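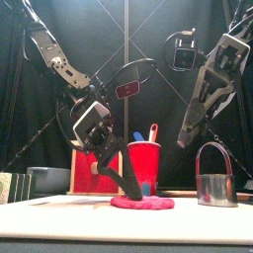
Session 2: Setting Up the Table and Working with Pink Dough

Welcome back, everyone, and thank you for being so patient with the parking last time. These notes go with the second meeting of our course on hands-on play for young children, and I have written them out in full for those of you who were away — and for those who, like me, write things down in class and can't read them afterward.

We are still working at the white table. I like a plain white top for dough, and I'll admit part of that is simply taste, but a pink patch does show up beautifully on it, and a child can see straight away where the dough ends and the table begins.

The dough

Make it fresh if you can. Last February my co-teacher Kornél Kerekes and I ran a whole morning on a batch that had sat in the cupboard far too long, and the children spent more time picking crumbs off their sleeves than pressing anything. The recipe is in your folder. Press the dough down with the fingertips first, before any rolling, and please don't fuss over the shape. A lumpy, lopsided round is a perfectly good round! You want the child to feel how it gives, and you can talk together about what is happening: soft, flat, thick, thin, bumpy.

Tools and containers

Keep the tools standing upright in a cup, handles or heads poking out, so that little hands can choose for themselves. A red plastic cup does nicely. Put it just behind the dough, close enough to reach without leaning over everything. Two tools are plenty to begin with, say something with a rounded handle and something flat like a spatula, and you can trade them for others once the first excitement has worn off.

A tin can sit off to one side. I am fond of the ones with a handle, as children love to carry their dough somewhere important. Boxes are good too, and if the front has a bit of texture to it, so much the better — press a piece of dough against it, peel it off, and look at the marks together. You will be asked to do this many, many times.

Cloth and smooth things

After the dough comes the part of the session I enjoy most, when we bring in things that feel quite different. Soft folded cloth next to something hard and glossy makes a lovely pair, and if both happen to be red, the talk moves away from color and toward touch, and that is where we want it. Let the child hold one in each hand and take as long as they please. Barnabás Pap, who taught me this course when it still met above the Trerden library, used to say nothing whatever during this part, and I have never quite managed to be as quiet as he was.

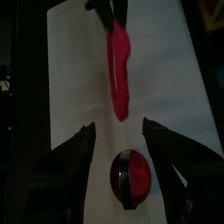

How long should each child spend on the smooth object before moving to the cloth?
As long as the interest lasts, and for most children that is a couple of minutes. If they go back and forth between the two, let them.

For next time, please read the handout on pouring and scooping, and bring an apron.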